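Search this repository
Go

# mini-pool-cue: episodes with gripper stall fault

Watch 2 · Fork 3 · Comments 12

Last updated 23/05/2025

## What this is

A small set of two-arm manipulation episodes recorded on the Vandell bench at the Abu Hammour lab. The task is to pick up a miniature cue, line it up with a ball on a tabletop pool table, and make one stroke. The set was meant to be ordinary training data. Part of it was recorded while one gripper had a fault, and this card is mostly about that part.

## The fault

The gripper driver, a Skoltell build, reports a grasp as closed when motor current passes a threshold. After a firmware update the threshold was read in the wrong units. The fingers stopped short of full force and the driver still returned `grasp_ok = 1`. On a thick object the error made little difference. On a thin round one like the cue, the grip was weak enough for the cue to turn or drop during the lift.

The controller then carried on with the stroke. In the worst case the arm swung with the cue held at one end only, and the tip struck the table rail. No one was hurt. The operator hit the stop and the run was logged as a protective stop.

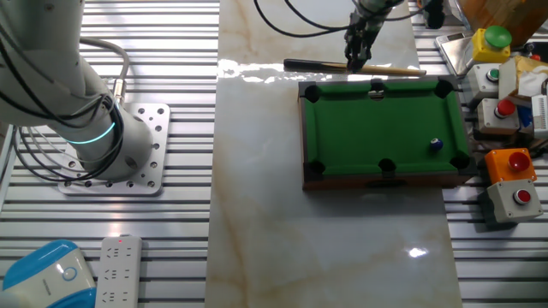

*Bench layout for the cue task, with the gripper over the middle of the cue.*

## Affected files

Around 4000 frames are affected, spread over 12 episodes. They are kept in `episodes/faulted/` and are not part of the default split. Each has a `fault.json` with these fields:

- `t_close`: time the driver reported the grasp
- `t_slip`: time the cue first moved in the fingers, labeled by hand
- `stop_type`: `operator`, `protective` or `none`

Do not use `grasp_ok` from these files as a success label — it is wrong in all of them.

## Fix

The threshold is now set in the bench config and checked at startup against a test rod. The stroke will not start unless finger width also matches the object. Wastton, who maintain the logging package, added finger width to the default log.

## Known issues

- Glare on the marble-patterned panel can confuse simple color segmentation.
- In 2 episodes the arm clocks drift apart. A corrected set is planned for August.

3 comments · Share · Report an issue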